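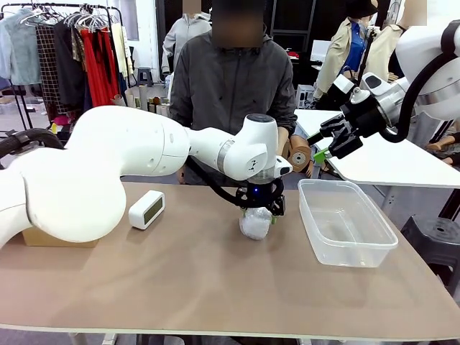
Left gripper on the wrapped item, center of the table.

December 2, 2022

Dub session notes, Wolilness, episode 21. Booth B.

Got through 31 loops before lunch, which for us is a sprint. Davina is now comfortable enough as the goalkeeper that she has started arguing with the script. She's right about the penalty scene. The line has four syllables of mouth movement and our adaptation has nine, so either the kid talks like an auctioneer or Henok rewrites it. Henok is rewriting it.

Crowd noise: still using the same stadium bed from the pilot. There is a man in it who shouts "Pidier!" at the 100 second mark, and I have now heard him in every match this season. Annag wants him taken out. I would miss him, but I've cut him from 21 and left him in the earlier ones.

Donnie's coach voice drifted again. In episode 1 the coach is gruff and from nowhere in particular. By this morning he was a retired sea captain. Played him the old reference twice and he came back to shore. Retakes on loops 6, 7 and 14.

Levels: the whistle clips on the new preamp. Backed the gain off and moved the mic a hand's width left. Do not move it back, Donnie.

Lengate sent the final picture for the semifinal, with a different scoreboard in shot 12. Our announcer has already read the old score with great conviction. Pickup needed, one line.

Still open:
- penalty scene rewrite (Henok)
- announcer pickup
- file 1599 has no sync pop, ask Lengate for a new one
- songs pushed to February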